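Most advice on wooden bowls ends with a tin of something. I have bought the tins, including a Flinard "bowl balm" that smelled of furniture and left a tacky film which picked up every crumb in the kitchen. A small bottle of food-grade mineral oil does the same job and lasts for years.

Nor am I convinced by the rule that wood must never meet washing-up liquid. A quick wash in warm water, a rinse and a towel have done mine no harm — it's soaking that splits them. The dishwasher will do it too, whatever the Kodanari leaflet says.

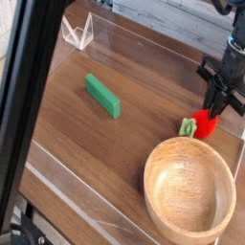

Bowls and tabletops

A round bowl with a thick, smooth rim is easy to oil, and pale wood shows up missed patches well. Put on a thin coat, leave it overnight and wipe off what hasn't gone in. If the rim still feels greasy in the morning, you used too much.

Tabletops are another matter. Check the finish before you oil anything, as oil won't get through varnish and only smears. Karow sells a test kit for this. A drop of water on a spot that doesn't show will tell you as much: if it beads, leave the oil in the cupboard.

Soft toys in red or green can go on the table, but I wouldn't leave damp ones there. Cheap dye travels.

Filed under: Wood, Cleaning. 28 comments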